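Sostholm Extends Dryer Vent and Exhaust Duct Cleaning to Multi-Unit Buildings

New fixed-scope service covers shared risers, booster fans and roof terminations, with airflow readings supplied for every apartment

10th August — Sostholm, a provider of residential and light commercial duct cleaning, today announced a dryer vent and exhaust duct cleaning service for multi-unit residential buildings. The service is available immediately to property managers, building owners and homeowner associations throughout the company's existing service area.

Sostholm has cleaned supply and return ducts in single-family homes for 12 years. Requests from apartment buildings were previously quoted one at a time, and the scope of work differed from job to job. The new service replaces those individual quotes with one written scope, one price per connected unit and one report format.

The scope has three parts. The first is the branch duct, measured from the back of the dryer or the bathroom grille to the point where it enters the riser. The second is the riser itself, including access panels, fire-rated sleeves and any booster fan. The third is the termination at the roof or exterior wall, including the hood, the damper and the bird guard. Buildings with separate terminations for each apartment are priced without the riser portion.

Branch ducts are cleaned with a rotary brush on a flexible rod while a filtered vacuum holds the duct under negative pressure. Rigid metal duct is brushed in both directions. Foil transition hose is not brushed. It is removed, inspected and either refitted or replaced with semi-rigid metal hose, with replacement billed by the length. Risers are cleaned from the top down using a compressed air whip, with collection at the lowest access panel.

"Most of the lint we remove from a tall building comes out of the first elbow and the termination," said Gudrun Berge, director of field operations at Sostholm. "The old quotes often covered one and left out the other. The new scope names both, and the crew does not close the job until both have been inspected."

Airflow is measured at each dryer connection before and after cleaning. Readings are taken with the same instrument, at the same position, with the booster fan running. Where the second reading remains below the minimum stated in the dryer manufacturer's installation instructions, the unit is listed separately in the report with the suspected cause, such as a crushed section, a long run or a disconnected joint. Repairs are quoted separately and are not started without written approval.

The service was developed during a trial that began in June and covered 3,702 connected units. Crews of two were used on buildings with up to six floors, and a third technician was assigned to roof work on taller buildings. Results from the trial were used to set the time allowance per unit and the number of vacuums carried on each truck.

Reports are issued through Clotetti, the company's online customer portal. Each report lists the apartment number, the duct material where visible, the two airflow readings and any access problem. Building managers can download the full set as a spreadsheet or send single-unit pages to residents. 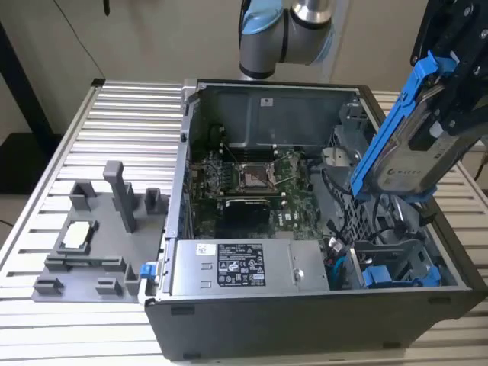

A 3.5-inch hard drive in a blue caddy above an open desktop computer.

"Managers asked for the readings in a form they can sort," said Aoife Mulligan, who leads customer systems at Sostholm. "They want the low units at the top of the list — everything else can wait."

Residents receive written notice before work begins. Dryers must be empty and reachable, and stacked units in closets need clear floor space in front of the door. Technicians spend a short period inside each apartment and lay floor covers from the entry to the laundry area. Gas dryers are disconnected only by a licensed technician, and the connection is leak tested before the appliance is returned to use.

Kitchen grease exhaust, boiler flues and garage ventilation are outside the scope. Buildings with more than 3,000 connected units are scheduled in phases under a separate agreement.

Existing Sostholm customers may add the service to a current maintenance contract at the next renewal or by amendment.

Media contact: Oriana Mansilla, Sostholm Communications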